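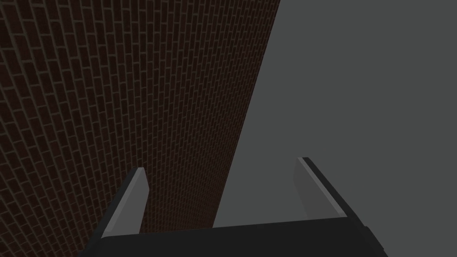
Shop Tips: When the Gripper Comes Back with Nothing

Posted by Dale Grewal, 2/22/21

Regular readers know I keep a small robot arm at the end of the workbench, between the grinder and the coffee can of bolts that fit nothing. It sorts fasteners, and when it's in the mood it holds one end of a glue-up. Two weeks ago it drove its own hand into the side of the drill press, paused like a cat that meant to do that, and went on to place an imaginary bolt in bin 7. Then it did the same with the next one.

The log said every pick was a success. The log was very cheerful about it.

Most of what follows I learned that weekend, and a few bits came from Lorenz Egger, who runs a Bonsu arm in his garage over in Clesidley and has broken more of it than I have of mine.

Before you touch anything

Hit the stop button, then pull the plug. The stop button on my Flikon controller only pauses the job, as I found out with my thumb. A paused arm can pick up right where it left off if the program is still loaded, and it won't check what you've got in the way.

Wait a minute after unplugging. Some arms sag when the power goes, so put a block of scrap under the wrist first. A folded towel on top of the block saves the paint.

Take off the gloves with the loose cuffs. Tie back hair, tuck in the drawstrings, and send the dog upstairs.

Finding out what it thinks it's doing

Run the same job in the simulator, with the view set behind the hand. I'd never bothered, on the grounds that I own the real one. Mine showed two fingers with pale pads, a good wide gap, and nothing whatsoever between them, over by a brick wall that slants off into plain gray. I don't have a brick wall. The practice world came with one, and I never swapped it for my own bench, so the planner had been dodging masonry for months and had no idea there was a drill press.

So, tip: measure your shop and put the big stuff in. Plain boxes will do. Make each one 2 inches bigger than the real thing on every side, and more on the side where you hang things. You don't need to model the coffee can.

Step through the job slowly and watch the gap between the fingers at the point where it claims to have hold of something. If it's open and empty there, your trouble is in the program. If it closes fine on screen and misses on the bench, look at the hardware.

Making it tell the truth about picks

My "success" check asked one question: did the arm get to the end of its move? It had. A person walking to the store and back with no groceries would pass that test.

Have it check the finger gap after closing. Fingers shut all the way means an empty hand, and the job should stop there and beep. If your parts are very thin, this gets touchy. Lorenz glued a small switch under his drop tray and waits for the click, and it works as long as he remembers to sweep out the tray.

Put a limit on retries. Mine had been left at 1,000, a number I must have picked late at night. It's now 11, and even that feels generous.

Checking the fingers after a bump

Wipe the pads with a rag barely damp with rubbing alcohol, and let them dry. Sawdust on a pad will make a sound gripper act drunk.

Close the fingers on a strip of paper and tug. It should hold evenly from end to end. If one corner slides out, a finger is bent or a pad has shifted.

Look for daylight at the base of each finger with a flashlight behind it. Snug the screws a little at a time, going back and forth between the two sides. Don't bend a finger straight in the vise. I did, it snapped, and the new one from Drultdale took until the next Friday and cost more than the drill press guard it had dented.

First run back

Turn the speed down as low as it goes and leave the bench clear. Stand outside the reach of the arm with one hand on the plug – mine is now on a switched power strip screwed to the front of the bench, where I can slap it without leaning over anything.

Run one bolt. Then run one with the bin empty, on purpose, and make sure it complains. Mine complained twice, and the second time I hadn't asked it to. Still looking into that.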